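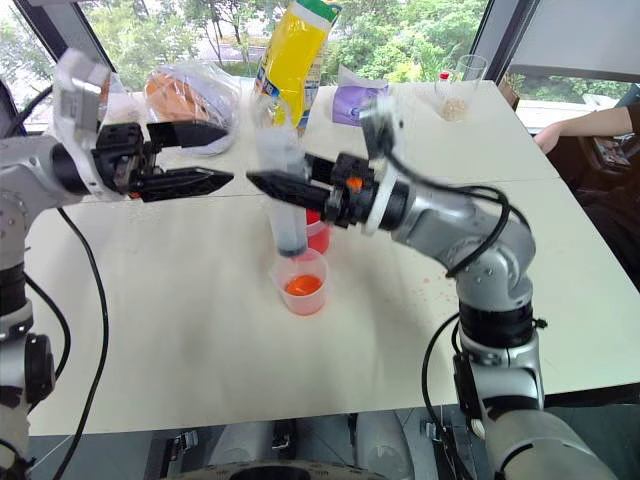 19 January 2018

Colored water for the dosing sheets. Orange in the small measuring cup, red in the tall one. The orange is food coloring from the Sesby kit, 2 drops to 200 ml tap water, and it reads well through a clear barrel. The red came out too dark at the same strength. Carleen wants it cut by half before we use it again.

Syringe notes. The dark seal is easy to read against orange, harder against red. Read at the edge of the seal nearest the tip, every time. Last week's sheet has two people's readings mixed together, one from each edge, and I have crossed out that whole column. Teodora has the corrected copy.

Rinse the barrel twice between colors. One rinse leaves enough orange to tint the next draw, and you only see it against white paper.

Spills: orange drips on the white top. Plain water lifts them if you get there the same hour. After lunch it took dish soap and left a faint mark. Red is worse, so keep it toward the back and don't pour it over the seam between the panels. The seam wicks. I ran a strip of tape along the underside in March and it has mostly held.

Bread stays in its bag at the back with the other grocery things. It is for the kitchen list and isn't to be eaten, including by me. Replace when it goes stiff.

Weighed the small cup dry on the Prendergast scale, 4 g. Wrote that inside the cabinet door so we can stop doing it every time.

Stock: the Joredis order is in, 129 cups once the cracked ones were thrown out. Syringes are low. Asked Irkiva for the same size as before, with the dark seal, no substitutes. No answer yet.

To do
- remix red at half strength, label the bottle
- new lid for the orange bottle, the old one leaks when it lies on its side
- Carleen to check the printed marks on the small cups against the scale
- paper towels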